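The red basket and other small matters of a living room
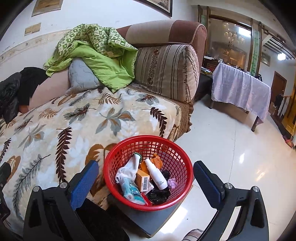 In our language there is a saying that a guest sees in a minute what the owner does not see in a year. My sister-in-law came in December for the holidays, she sat down on the sofa, and she asked me very politely where she could put her cup. I looked at the little table and there was no place for a cup. There was a place only for things.

So this year I decided to take the living room seriously. I am not a tidy person by nature. I grew up in a flat with six people and one cupboard, and I think I learned there that every free surface is an invitation. The flat where I live now is on Poltero Street, on the fourth floor, and the living room is 17 square meters. It is enough for a sofa, a bookcase, a television and a small table, if you don't ask too much of the small table.

My first idea was to buy a proper piece of furniture. I went to Drinent, the big store after the ring road, and I found a very nice chest with four drawers. It cost 184 euros and I stood in front of it for a long time. Then I remembered the drawers I already have in the hallway. I don't know what is in them. I went home with a packet of candles and no chest.

My second idea was cheaper, and it is the one that stayed. Everything that is lying in the living room and does not live there goes into one red plastic basket, the round kind with holes. When the basket is full, I must carry it through the flat and give every thing back to its room. I cannot start a second basket. This is the only rule.

What goes inside is always a little embarrassing. There is nearly always a sock, and always one, never a pair. There are small boxes from things I bought, a spray bottle, packets that I opened and did not finish, some cloth that I used for dust and forgot. On a bad day I just push everything down with my hand and tell myself that there is still room.

I also had to make peace with the sofa. It is an old brown one, with a fringe at the bottom, and I bought it from Mrs. from the second floor when she moved to her daughter. People tell me to cut off the fringe. I will not cut it. But the seat was tired, so now I keep a cream blanket over it, with big leaves in brown and gray-blue and a kind of yellow earth color. The blanket moves every time a person sits down, and I pull it straight again in the evening. The striped cushion stays against the arm. The green quilt should be folded, and I do fold it, but it is the kind of quilt that does not remain folded. I have tried to roll it also. It opens slowly, like a flower – a very big and lazy flower.

One more thing I learned about the basket: it should stand where you see it. For two weeks I kept mine behind the armchair in the bedroom, and of course I forgot it, and the socks came back to the floor. On the table next to the sofa it bothers me, and when it bothers me I empty it.

Of course now my sister-in-law can ask again where to put her cup. I have thought about this. I will take the basket away before she comes, and I have written this in my calendar. She comes for Easter, with the children, so I will need also a place for their crayons.

Next I want to do the hallway drawers. I opened the top one yesterday and found batteries, a tape measure and an instruction book for a mixer that we gave away. I closed it again. Maybe after Easter.

Posted in Home, April 2019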